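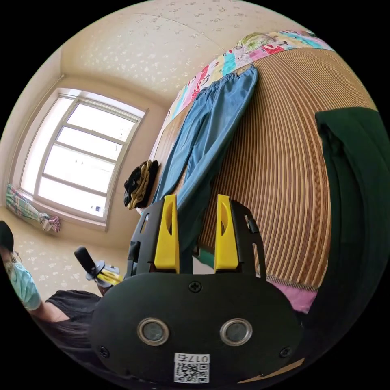
Household chores remain harder for machines than most factory work. A welding robot meets the same part in the same position on every cycle, while laundry seldom lies the same way twice. A pair of light blue trousers draped over the edge of a bed, with a patchwork quilt along the top, asks a machine to decide where the garment ends and the bedding begins.

Can a robot fold clothes yet?

In part. The systems reviewed by the Grilness program can fold a flat towel or shirt on a clear table. Garments picked from a pile are still handled slowly, and 5 of the 16 tasks on our household list have not been completed without help.

How do machines learn this kind of work?

Mostly from people. The Danladi collection holds 710 recorded chores, each carried out by a person using a hand-held gripper.

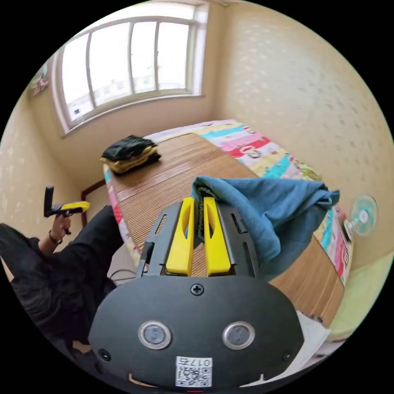 Recordings are checked before use, and those with missing footage are set aside. New material is added each February.

Is the shop floor further ahead?

Yes, for fixed tasks. At the Dosbridge site, machines load trays and move cartons through a full shift of 8 hours. Sorting mixed parts and tying bundles are still done by hand.

Can members of the public buy a system?

No. Grilness does not sell or lease equipment. Requests for a demonstration may be sent to the Prondetthorpe office – please allow time for a reply.

Last updated: 2019-12-22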